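We use cookies to remember your preferences and to see which stories people read. Accept all | Manage settings

The Long Cloth

By the Sunday in June when Aunt Dede was due to come for her things, we had done every room in the Larnus flat except the one with the white cabinet, and we had left that one till last because neither my sister nor I wanted to be the first to open the drawers.

"You start at the top," said Efua, "and I'll do the floor," and she got down on her knees with a good deal of sighing, as if I had sent her there.

The floor was mostly cloth. Our grandmother had never in her life folded a thing and put it away if she could hang it over something else first, and what she hung things over, nine times out of ten, was the black stand with the round foot, which had come with her on the coach from Hillbridge across two seats (she paid for both, and told everyone so for years). Shawls went on it, and tea towels, and once a whole wet tablecloth that brought it down on the cat. So of course there was cloth round the bottom of it now, the way there are always leaves round the bottom of a tree, and Efua sat in among it and began pulling.

I did the drawers. There were seven bus passes, a bag of buttons, the guarantee for a Kozan kettle we had thrown out when I was at school, and an envelope with 607 written on the front and nothing whatever inside. I held it up to the window for quite a long while, I don't know why, in case there was something to it.

"Was 607 a house?" I asked.

"It was a raffle ticket," said Efua, without looking round. "She won a ham."

I put it in my pocket all the same.

Then she went quiet, and when I turned she had hold of one end of a long dark piece, and the other end was still up against the foot of the stand, and she wasn't pulling any more. She was just holding it. I knew it too. It was the one we used to tie round our waists when we were horses, one in front and one behind, up and down the passage until the people downstairs knocked on their ceiling, and Gran would knock straight back with her heel and tell us to go faster.

"Dede will want that," I said.

"Dede never was a horse," said Efua.

Well, there was no arguing with it. I shut the drawer and got down on the floor next to her, knees cracking, and we stayed there a good while longer than the job needed, talking about the ham, and about Mr Trerov downstairs, who had sent a card when she died and signed it from the ceiling. The kettle had boiled and gone off the boil again before either of us thought about tea.

When the bell rang Efua rolled the cloth up, not very neatly, and pushed it down the front of her cardigan, and went to let our aunt in. 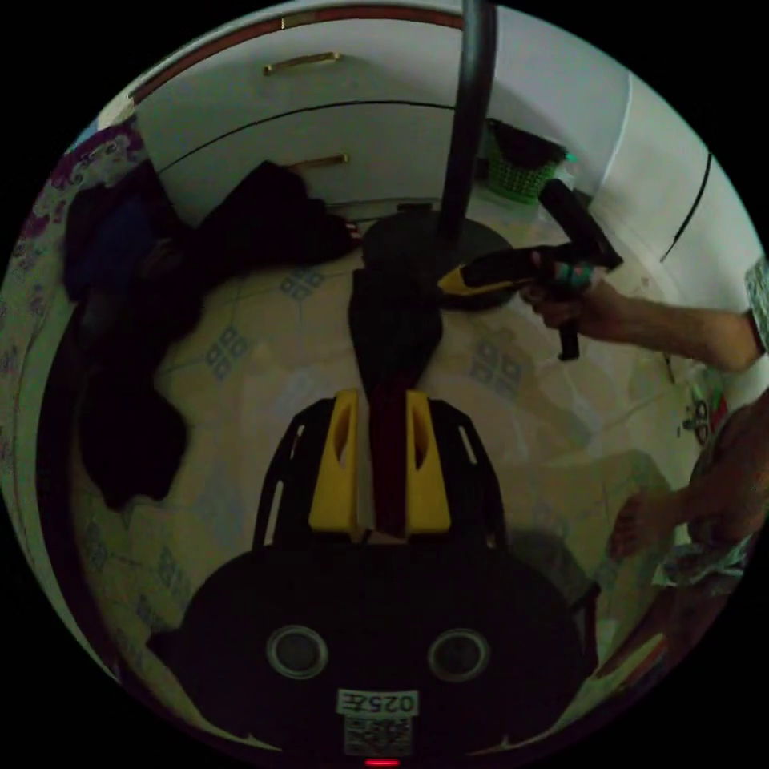
NII FRIMPONG
Contributing writer, fiction

Nii writes short stories about families and the things they leave in drawers, and is working on a longer one set in Hillbridge.

Enjoyed this story? Sign up to our newsletter and we'll send you a new one each month. You can unsubscribe at any time.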